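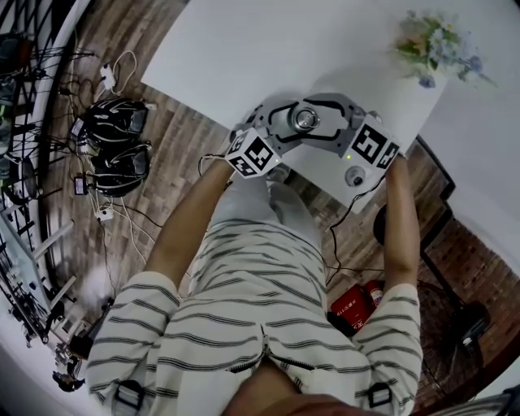
Work package 2 at the Brodbridge site covers the transfer of manual packing skills to the Cellarent line. Staff record tasks with a hand-held gripper in place of programming the arm directly. The unit is held in both hands and carries a marker cube at each end, so the operator's forearms are raised for as long as a recording runs. Fatigue was the main complaint in September, and sessions are now limited to 40 minutes.

To 11 May 2018 the team has logged 1,297 accepted recordings against a target of 3,000. Rejections are mostly due to lost marker tracking.

Staffing: 11 packers have been trained as recorders. Their line hours are covered by the Abera shift, which has raised overtime - this was not in the original budget. No posts have been removed. Two packers have asked to move to recording full time; grading for that role is still open with Clunomau.

Next period: lighter grip housing, revised rota, second line survey.

Tormod Halvorsen
Project lead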